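Kitchen Table Sets – Gallery

By Berenice Ayala
Posted June 9, 2024

This page collects kitchen tabletop sets and the small pieces that go with them: plates, mugs, colanders, play food, bottles and counter ovens. Most of it came through the Trelthorpe storeroom, which holds almost 2000 items on its kitchen shelves, and the rest was bought secondhand. The list was last sorted in February. Items that have been retired since then are still in the storeroom index but are no longer shown on this page.

The pictures are at the bottom. Read the notes first if you plan to borrow anything.

How the sets are put together

A kitchen set starts with one plate, one mug and something to drain or hold food. After that comes the food itself. Play food is kept by type in the low drawers, fruit on the left and vegetables on the right. Bottles and jars stand on the shelf above. The larger pieces, such as ovens and kettles, are on the floor level and need two people to lift down.

Colors are kept quiet on purpose. Sage green, mauve, gray and white all sit well together, and the food is what brings in the red and yellow. A set with a bright plate and bright food gets hard to read from above, and a good many of our older sets had that problem. The Camacho set was the worst of them, with orange plates and orange cups. It has been split up and the cups went to the children's corner.

White tops are used for nearly everything now. They show crumbs and scuffs, so wipe them before laying anything out. A damp cloth is enough. Do not use the scouring pads from the sink.

Notes on particular pieces

Plates. The round ones stack. Put a sheet of paper between them if they are going into a box, since the rims mark each other. There are 200 sheets in the top drawer, already cut to size.

Colanders and basins. Rinse and leave upside down on the rack. Small things get caught in the holes, so check before putting one away. The Mirnus colanders are the deep ones and go on the second shelf. The shallow ones go on the third.

Mugs. Handles face the same way on the shelf. If a handle has a hairline crack, put the mug in the gray bin and write it on the sheet.

Play food. Fruit should be wiped by hand and dried flat. Bananas with opening peels get folded shut before they go back in the drawer – the peels lose their shape if they are left open under other pieces. Strawberries come in more than one size and the small ones are easy to lose. Please look on the floor before you report one missing.

Bottles. Ketchup and mustard bottles are stored with caps on. Labels should be left alone, even when a corner is lifting.

Ovens. Toaster ovens used for layout are not plugged in. Keep the cord tied at the back. Do not carry one by the door handle.

Borrowing

Sets go out for up to 5 days. Write the set number on the card and leave the card in the tray. The sage and mauve set is 717. The Pusta set is out until the end of the month and can't be reserved before it comes back. If you only need one or two pieces, take them from the loose shelf and leave the numbered sets whole.

Anything returned with a piece missing goes on the side table until the piece turns up. Please don't fill the gap with something from another set.

Pictures

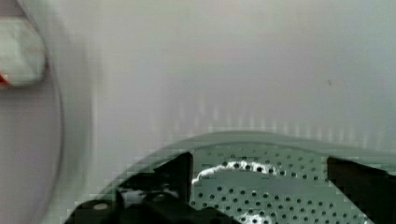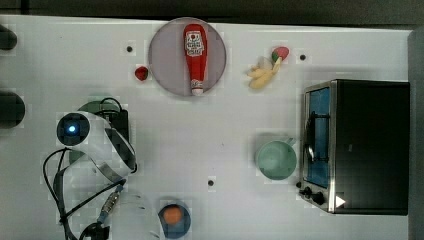
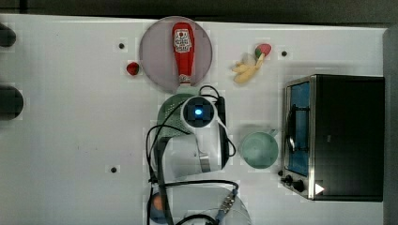
Last picture: the round plate with the ketchup bottle, the green colander just below it, and the mug and toaster oven to the right.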